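Start Handbuch Downloads Forum Kontakt

Kategorie: Anleitungen / Greifen lernen / Datenaufnahme

Kapitel 4: Beispiele sammeln mit Rimside

Jetzt kommt der schönste Teil der ganzen Einrichtung! Arm und Greifer sind kalibriert, die Kamera hängt fest, und ab hier entsteht das Material, aus dem das Modell lernt. Wer Kapitel 3 (Kamerahöhe und Licht) noch nicht abgeschlossen hat, holt das bitte zuerst nach.

4.1 Arbeitsplatz vorbereiten

1. Kiste auf die markierte Stelle des Tisches setzen und mit Klemmen am Rand sichern. Sie darf sich auch bei kräftigem Zug nicht verschieben.
2. Kabel und Schläuche am Arm in weiten Bögen führen und so binden, dass in keiner Endstellung Zug entsteht.
3. Den Arm einmal langsam in alle vier Ecken der Kiste fahren. Dabei auf die Schläuche achten, nicht nur auf die Finger.
4. In Rimside unter »Aufnahme« ein neues Paket anlegen und den Namen der Bedienerin oder des Bedieners eintragen.

VORSICHT: Während der Arm freigegeben ist, greift niemand in die Kiste. Zum Umlegen von Gegenständen immer erst auf »Halt« gehen und das Signal abwarten. Das Handgerät bleibt in Reichweite.

4.2 Gegenstände auswählen

5. Aus dem Vorrat Dinge mit möglichst verschiedenen Formen nehmen. Küchensachen sind wunderbar geeignet: Pfannenwender, Schüsseln und Becher verlangen jeweils einen ganz anderen Griff, kosten wenig und halten viel aus.
6. Die Gegenstände locker in die Kiste geben. Ruhig auch einmal etwas an die Wand oder in eine Ecke legen - gerade dort lernt das System am meisten.
7. Nach jeweils 20 Griffen die Kiste neu mischen und mindestens 2 Gegenstände austauschen.

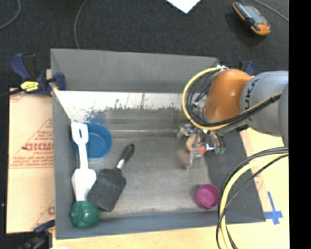 Müssen misslungene Griffe gelöscht werden?
Fehlversuche bleiben im Paket und bekommen die Markierung »nicht gehalten«. Das Modell braucht beide Sorten, sonst kann es einen guten Ansatzpunkt nicht von einem schlechten unterscheiden. Gelöscht werden nur Aufnahmen, bei denen die Kamera ausgefallen ist oder jemand von Hand eingegriffen hat.

4.3 Einen Durchgang aufnehmen

8. »Start« drücken. Rimside speichert zuerst ein Bild der Ausgangslage, danach die Bewegung samt Fingerstellung.
9. Den Griff ausführen lassen oder, im geführten Modus, den Arm selbst steuern. Zügig fahren, aber ohne Ruck.
10. Nach dem Anheben 2 Sekunden warten. Erst dann vergibt die Software das Ergebnis.
11. Stimmt die automatische Bewertung nicht, mit der Taste »Ändern« berichtigen. Das geht nur, solange der nächste Durchgang noch nicht begonnen hat.

Hinweis: Im geführten Modus gewöhnt man sich schnell einen Lieblingsgriff an. Farah Mangundap und Yulan Peng haben ihre ersten Pakete nebeneinandergelegt und konnten auf einen Blick sagen, welches von wem stammte. Wechselt euch deshalb ab und probiert Anfahrten aus, die euch zunächst umständlich vorkommen. Es macht richtig Spaß zu sehen, was der Greifer alles zulässt!

4.4 Paket prüfen und abgeben

12. Die Vorschau öffnen und die Aufnahmen im Schnelllauf durchsehen. Bei einem Paket üblicher Größe dauert das fast 14 Minuten.
13. Unscharfe oder überbelichtete Ausgangsbilder kennzeichnen. Blanke Stellen in der Kiste spiegeln je nach Lampe stark; in diesem Fall die Lampe etwas drehen und eine Probeaufnahme machen.
14. Paket schließen und an Punside übertragen. Das grüne Häkchen abwarten, bevor der Rechner ausgeschaltet wird.

Hinweis: Ein geschlossenes Paket lässt sich nicht mehr ergänzen. Nachträge kommen in ein neues Paket mit demselben Namen und dem Zusatz »b«.

Text: Liesl Egger, Durchsicht: Hannelore Holzer. Stand: 8. Feb. 2019

Weiter mit Kapitel 5: Das erste Training starten

Diese Website verwendet Cookies, damit Ihre Spracheinstellung erhalten bleibt. Einstellungen ändern Einverstanden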